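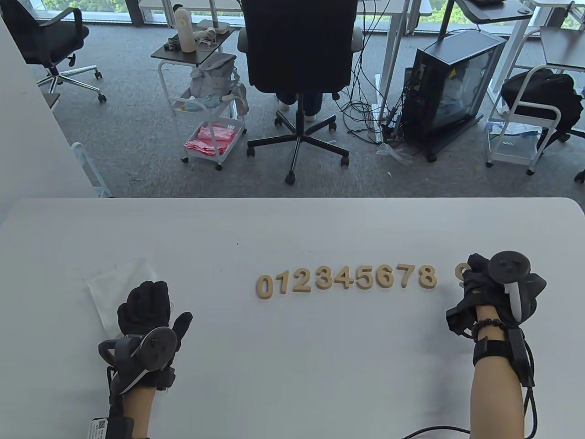 Figure 3. Tâche de rangement des chiffres, vue de la caméra de tête : la rangée de 0 à 9, la main droite sur le 9. Un contrôleur est sanglé au dos de chaque gant.

4.2 Estimation de la pose des mains et segmentation des sous-tâches

Chaque démonstration fournit trois flux : la vidéo de tête, la pose 6D des deux contrôleurs et les mesures des modules de poignet. Les flux sont rééchantillonnés à 30 Hz par la couche de synchronisation d'Onow, qui interpole les rotations par slerp et rejette tout intervalle comportant plus de 2 images consécutives sans pose valide. Le contrôleur étant fixé au dos de la main, sa pose ne coïncide pas avec celle de la paume. La transformation rigide entre les deux repères est estimée une fois par session, au moyen d'une courte séquence d'étalonnage, puis considérée comme constante. Un glissement de la sangle en cours de session introduit donc un biais que le filtre ne corrige pas.

La tâche des chiffres a été retenue pour sa structure séquentielle. Les dix pièces en bois, posées à plat, forment une rangée serrée (figure 3), et le placement de chacune dépend de la position de la précédente. La rangée n'est pas toujours parallèle au bord de la table : dans la figure 3, elle monte légèrement de gauche à droite. Nous exprimons par conséquent les cibles dans un repère local attaché à la dernière pièce posée – et non dans le repère de la table – afin que la politique ne soit pas pénalisée pour une orientation globale sans importance.

La segmentation est assurée par Favach, un modèle de Markov caché à durée explicite dont les observations combinent la vitesse de la paume et la sortie du détecteur de pièces. Les occultations constituent la principale source d'erreur. En fin de séquence, la main recouvre souvent une partie du chiffre ; le 9 de la figure 3 n'est ainsi que partiellement visible sous la main droite. Le détecteur Finus conserve alors la dernière pose fiable de la pièce et augmente sa covariance jusqu'à la réapparition du contour. Le 6 et le 9 étant difficiles à distinguer par leur seule forme, leur étiquette est fixée par le rang dans la séquence.

Le corpus comprend 970 démonstrations, dont 246 sont réservées à l'évaluation. La partition est faite par session, de sorte qu'un même étalonnage n'apparaisse jamais dans les deux ensembles. Les segments sans pièce identifiée sont exclus de l'apprentissage de la politique, mais restent utilisés pour celui du modèle de durée.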